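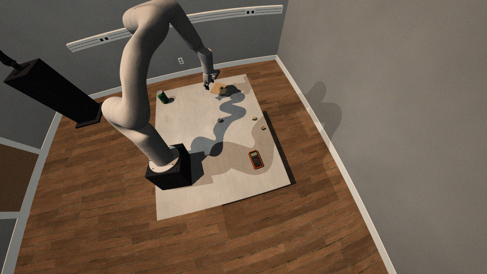 One reader writes that her wool rug shed for weeks and asks whether it was faulty. Shedding is normal in a new cut-pile rug. Vacuum with suction only, brush bar off, until it eases.

How large should the rug be?
Leave an even margin of bare floor on all sides. In a dining room, the rear chair legs should stay on the rug when a chair is pulled out.

Do I need an underlay?
Yes, on any hard floor. The Jotlow felt underlay is 6 mm thick and can be trimmed with scissors. Cut it 3 cm short of the rug on each edge.

Can I use a rug over underfloor heating?
Flat-woven rugs in the Saarela range are suitable. Check the maximum surface temperature with the flooring manufacturer first.

What colour variation should I expect?
Dye lots differ. Order matching pieces together and quote the same lot number.

How do I treat a spill?
Blot with a white cloth. Do not rub. Bleach will damage wool fibre.

Do you deliver to Borulthorpe?
Yes. Rolls longer than 400 cm go by freight and must be signed for. Orders placed in November may take longer.

Last updated 2022-06-14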